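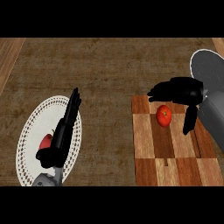 Govska Review is looking for readers and reviewers for its fall season, and we would love to hear from people who have never written a review in their lives. We publish short, careful pieces on small press books, mostly poetry collections and story collections that get one notice somewhere and then vanish. You don't need a degree or a blog. You do need to enjoy looking hard at ordinary things, the way a good poem can spend fourteen lines on a red pepper sitting on a white plate and leave you hungry for something you can't name. If you've ever pressed a thin paperback on a friend and said "just read page nine" - you are who we're after!

We have 5 places open. Each reviewer takes on one book a month from October through the spring, and we mail you a print copy to keep. Reviews run between 600 and 900 words. We pay $200 for each one, on publication, and your editor will go through two rounds of notes with you before it goes up. The notes are friendly, but they are real notes (our longest email about a single comma is still talked about).

On the pile right now: three poetry pamphlets from Monitz Press, a linked story collection called Haslam that moves backward through one family's summers, and a strange, lovely verse novel, Urthorpe, told by the people who live along one canal. We'd like at least one reviewer who is happy with prose poems, and one who reads work in translation. Everyone else can tell us what they like and we'll try to match it.

We have 2,454 subscribers to the newsletter, and a lot of them write back. It's a small readership by most standards, but they buy the books, and we hear from presses who can tell when a review of ours has gone out. Reviewers get a say in what we cover, too. If there's a debut you can't stop thinking about, pitch it.
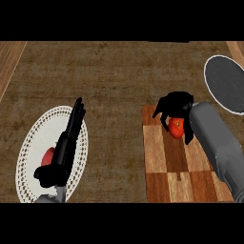
One of last year's reviewers wrote to us that she had expected to be told to sound cleverer, and that the first note she got back asked her to say plainly whether she liked the book. Her second piece was about a chapbook she didn't like much, and she told us it was harder to write and that she was prouder of it. She has asked to stay on this season, which made our week.

To apply, send us:

- a paragraph on a book you read recently, good or bad
- a sample review of up to 500 words, published or not, on any book from a small press
- a line about what you'd most like to be sent

Please paste everything into the body of an email - attachments tend to get lost on our end. Put REVIEWER in the subject line and use the address on our contact page. Applications opened Sep 1, 2024 and stay open until the end of the month. We read every one and answer every one, and you'll hear from us by the second week of October.

You can live anywhere, as long as we can mail a book there.

1,769 shares
5 comments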